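4. Setting Up a Campus Climate Survey

Use this section to create a survey for faculty, staff and students in Starunero. You need the Survey Manager role. If your menu does not show Surveys, ask your campus administrator to assign the role, then sign out and back in.

4.1 Create the survey

1. From the main menu, select Surveys, then New.
2. Enter a title. Respondents see this title in the invitation and at the top of every page.
3. Select a template. Gadska is the short form, with 30 items. Salminen is the long form, with 71 items, and includes the sections on hiring, promotion and accommodation requests.
4. Select Save Draft.

Note: You can switch templates while the survey is a draft. Any items you wrote yourself are moved to the last page.

4.2 Load the respondent list

1. Export the current list from your personnel or student records system as a CSV file.
2. Check that the first row contains the headings campus_id, email, group and unit.
3. Select Respondents, then Import, and choose the file.
4. Compare the total on the screen with the number of rows in your file. In the sample campus, Trundivden, the totals are 444 employees and 1,608 students.
5. Select Confirm.

Caution: Importing a second file replaces the first. To add people who were left out, use Append.

4.3 Add a welcome page

The welcome page appears before the first item. It can hold a statement of up to one screen, the name of a contact person and up to three pictures.

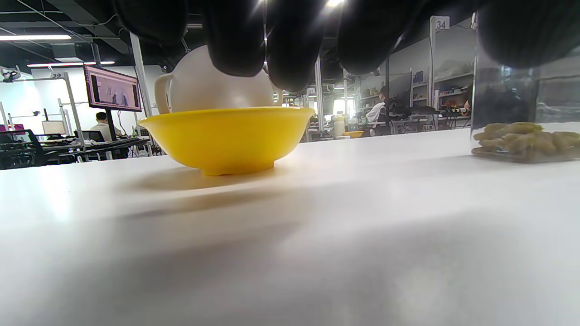
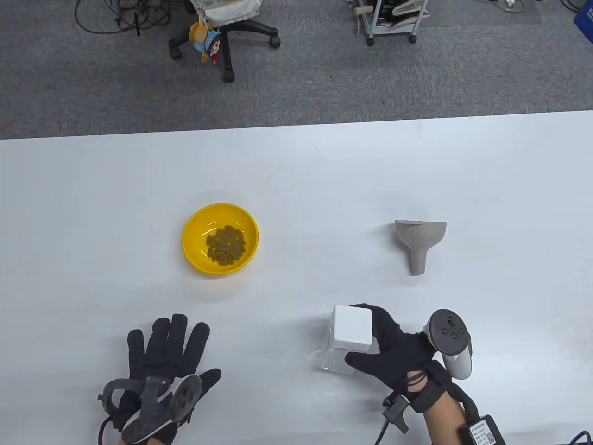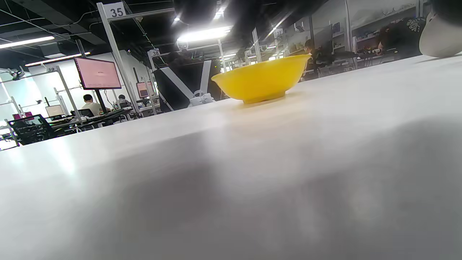

Pictures are placed in the order you upload them. To change the order, drag them in the Media panel and select Update.

1. Type or paste the statement. Pasted text loses its formatting.
2. Under Contact, enter a name and campus extension. The sample campus uses Venla Huttunen, Office of Equal Opportunity.
3. Select Preview and read the page at phone width.

4.4 Set the reporting threshold

Results are hidden for any unit with fewer responses than the threshold. The default is 10.

1. Select Privacy, then Threshold.
2. Enter a number from five to 50.
3. Select Lock.

Caution: A locked threshold cannot be lowered after the first response is received. It can be raised at any time.

4.5 Open the survey

1. Select Schedule and enter opening and closing times. Invitations go out at 8:00 a.m. campus time unless you change this.
2. Turn on reminders if you want them. Reminders go only to people who have not submitted.
3. Select Open Survey.

The status changes from Draft to Open. If it stays at Draft, see Section 9, Error Messages.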